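Progress report to the Turkcombe fund – two-arm dressing work, May
Prepared by Yuzuki Shibata, with notes from Kiyoshi Ikeda

Thank you again for your patience with us this spring. I promised after our last call that I would write to you plainly about the fault on the Tamer station, so most of this report is given over to it, and I hope you will forgive the length.

As you know, the task is getting a striped knit onto and off a plush toy with two arms working together. It is fussy work. Soft things bunch up, and a gripper that is a little too sure of itself can pull a good deal harder than anyone would like. That is more or less what went wrong. During a long run the left gripper closed on a fold of knit and did not let go when told to. The right arm carried on with its part of the move, the two pulled against each other, and the force limit that should have stopped both of them stopped only one. Tatsuya Honda was at the bench and pressed the stop button. There were no injuries, and the only thing damaged was a seam.

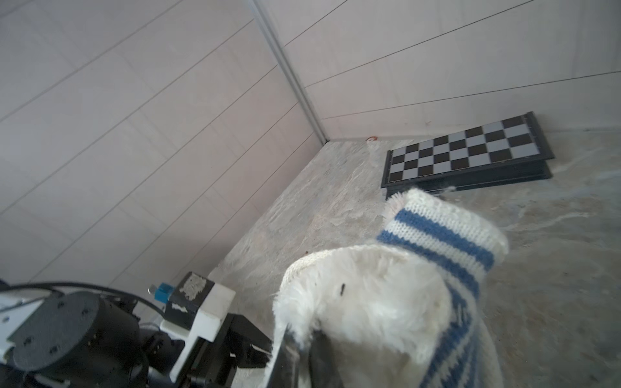
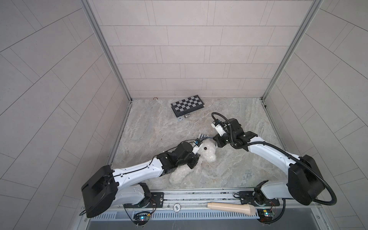
Both arms at the toy, seen from outside the enclosure.
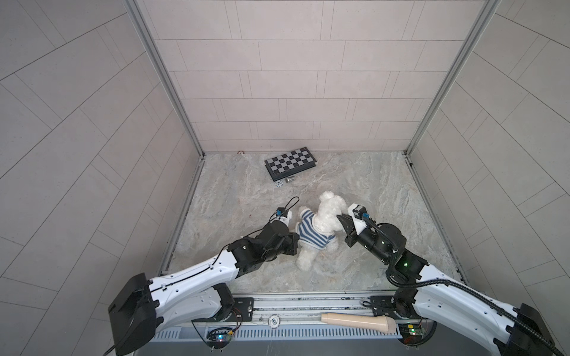
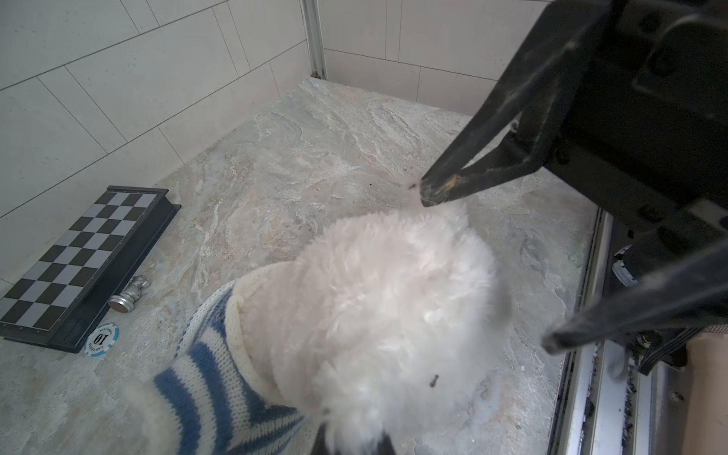 Kiyoshi spent the better part of 6 days on the logs, bless him, and traced the trouble to a stale message: the right arm's controller was reading a force value that had stopped updating. A stop on either side now halts both arms, and any reading older than 20 milliseconds counts as a fault. We have since made 100 short runs with the new rule and had no repeat, though I would like many more before I call it settled.

We are two weeks behind on the Pudon trials as a result. Sayaka Kuroda has asked for $2000 from the repair line to cover spare gripper fingers, and I would be grateful for your okay on that before the end of the month.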